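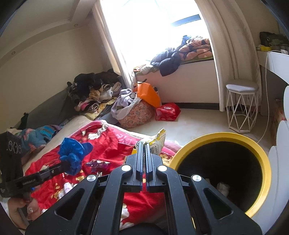
Wojcik Room Survey is a small set of records about painting and wall repair in rented homes. Each record covers one room and tells what was done to the walls, which primer was used and how many coats the painter applied. The Oden office started it because the old paper forms were often lost between visits. Rooms are entered as they are found on the day, so a cluttered bedroom gets the same form as a bare hallway, with "cluttered" written in the access field. Please do not leave this field blank, as the price of moving furniture is calculated from it.

Contents

The set has 136 records from 2 towns, Sirov and Wimix. The file rooms.csv holds one line per room. The file coats.csv holds one line per coat and is joined by room_id.

Fields

room_id: text, never reused
access: clear, partial or cluttered
wall_base: plaster, drywall or unknown
repair: filler, patch, full skim or none
primer: product type, without brand
coats: whole number, up to 7
hours: decimal, preparation included

Known problems

In 40 records the wall base is unknown - the painters did not want to cut into a finished wall only for our form. Hours from Wimix include travel, those from Sirov do not. Please do not compare them directly.

Ceilings are not covered. We plan to add them in November, in a separate file with the same room_id.

Last change: October 15, 2018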